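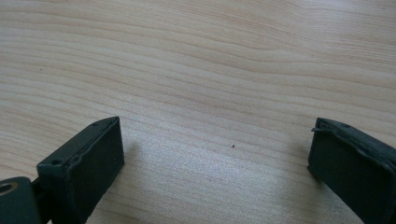
Kacper Zieliński wrote in to ask whether the Graster hand-held gripper is worth buying in pairs, or whether a small shop can get by with one and a box of spare fingers. We bought one in May and I would get the second one.

Price first. The Graster was 1,503 with the standard fingers. Tedar wanted 3,000 for theirs, and our whole budget line for hand tools was 3,000, so that settled it. Shipping was included. The charging dock was another 110 and I could have skipped it, as an ordinary cable works fine.

The fingers are plain blocks in a very dark green, with a rough lip along the top. If you want a clean finish you will be disappointed. I took a file to one of our spares and it made no difference to the grip. They open wide enough for everything we sort, which is mostly hose fittings and small cartons. Thin flat parts are harder. A washer on a bare tabletop takes a few tries until you learn the angle.

The weight is fine for an hour. After two hours my wrist knew about it, and we now swap people at the break.

Spare fingers come from Brutport. Ours took three weeks, and that is my main complaint. Changing a pair means small screws and a short hex key that is not in the box. With one gripper, the arm project stops while you wait for parts. Put the second unit in the budget from the start and leave the dock out.

Hayes has a cheaper model that I have only handled at a show. The trigger felt loose and I did not ask for a quote.

Four out of five. One off for the wait on parts.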